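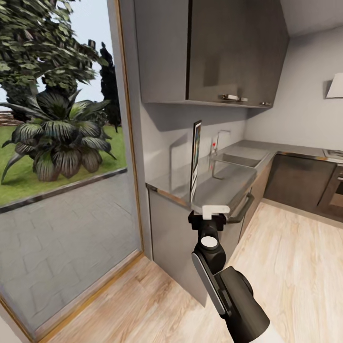
What happens to housekeeping staff when a serviced-apartment operator brings in robot arms for kitchen work?

Most of them keep their jobs, but the job is rearranged: less time goes on opening, checking and closing units, and more on inspection, correction and preparing rooms for the machine.

Kitchen turnaround automation

Kitchen turnaround automation is the use of robot arms to carry out part of the work of resetting a furnished kitchen between two stays. It is found mainly in serviced apartments and long-stay hotels, where every unit has a full kitchen and the layout varies from one building to the next. The term covers the arm, the software that controls it, the simulated kitchens in which its tasks are developed, and the working methods of the staff who share the rooms with it.

The best documented case is that of Vurkham, an operator of 589 serviced apartments, which adopted a system supplied by Zulmont. The trade term "turnaround" comes from the housekeeping department there and was later taken up by other operators.

Tasks

A kitchen turnaround is divided into open-and-check work, surface work and restocking. Open-and-check work consists of pulling each door and drawer, looking inside, and closing it again. It is repetitive and involves a good deal of bending and reaching, and it was the first part to be handed over. Surface work (sinks, counters, hobs) is only partly automated. Restocking is done by hand at most sites, as crockery and dry goods are stored differently in each building.

The usual equipment is a single arm with a parallel gripper, that is, a gripper whose two fingers close towards each other in a straight line. Such a gripper suits bar handles well. It is less suited to recessed pulls, push-to-open doors and small round knobs. Operators fitting out new apartments have in some cases chosen handles with this in mind.

Common sources of difficulty are:

Glossy door fronts and metal counters, which return reflections that can be mistaken for edges.
Full-height glass, where the outdoors is seen by the sensors as part of the room.
Upright objects left near the sink, such as tablets and picture frames.
Handles on tall lower cabinets that sit close under the edge of the counter, leaving little room for the wrist.

Development in simulation

Tasks are normally worked out in computer-rendered kitchens before an arm is placed in a real one. A rendered kitchen such as the one at the head of this article has cabinets with bar handles, an oven, a sink and a range hood, and the arm can be brought up to the front of the counter from any side without risk to fittings. The garden behind the glass door serves as a test of the second difficulty listed above.

Zulmont's library for the Vurkham contract held 1367 kitchen scenes, of which 1055 were passed for use. The rest were set aside, mostly for doors that swung through a neighbouring worktop or drawers with no depth behind them. Passing a scene was at first the work of the supplier's engineers. After complaints that the scenes were tidier than any occupied apartment, the work was shared with housekeeping staff, who were asked what a guest would plausibly leave behind and where.

Harish Upadhyay, a scene engineer on the contract, described the change in an internal note: "We had been moving the clutter at random. Housekeeping told us it gathers by the socket and beside the sink, and that the middle of the counter is usually clear." The scenes were altered accordingly.

Effects on staff

Vurkham's first site to use the system was Cabrera, a riverside building with 29 housekeeping employees. No posts were removed in the first contract period, although vacancies were left open for longer than before. Staff surveys recorded less back and shoulder strain and, at the same time, a greater sense of being hurried. The second finding was traced to scheduling. Under the old method an attendant working through a kitchen alone could take the bathroom first or last as preferred. With an arm booked for a fixed slot, the kitchen had to be clear at a set time, and the rest of the apartment was fitted in on either side.

Slots were later widened and attendants were given control of the start signal. This is now the usual arrangement - the arm waits for the attendant, and idle time is charged to the site and kept off the individual's record.

A new role, the turnaround lead, was created in the same period. The lead reviews checks that the arm has marked as uncertain, opens doors it could not grip, and reports faults. Rigoberto Gallegos, a former floor supervisor at Cabrera, held the post first and wrote the handover sheet still used there. Its opening section covers the state in which a kitchen should be left for the arm: floor clear along the full run of base units, oven door closed, nothing hung over a handle.

Pay for the lead's role was disputed. The operator at first treated it as an ordinary attendant's post with additional training. Employees argued that it included responsibility for equipment and for other people's safety. It was regraded in April, one step below floor supervisor.

Skills and training

Training for attendants is short and covers the stop control, the reach of the arm and the handover sheet. Training for leads is longer and includes practice with rendered kitchens, where a failed grip can be replayed and viewed from different angles. Leads are not expected to write software. They are expected to judge whether a fault lies with the room, the arm or the scene on which the task was developed, and to send the report to the right place.

A recurring concern is loss of knowledge. Experienced attendants notice matters that are not on any checklist, such as a hinge beginning to drop or a smell from under a sink. Once the arm opens the doors, these are noticed less often. Vomdale, a smaller operator using the same supplier, responded by keeping one manual turnaround per apartment at regular intervals. Vurkham relies on the lead's inspection instead, and the two methods have not been formally compared.

Limits

The systems in use do not lift heavy pans, handle broken glass or work while a guest is present. Upper cabinets mounted high on the wall are often out of reach from the position used for base units, so the arm has to be moved and the slot lengthened - at many sites they are simply left to the attendant. Food left in a refrigerator is always dealt with by hand.

See also

Parallel gripper
Housekeeping
Job grading
Robot simulation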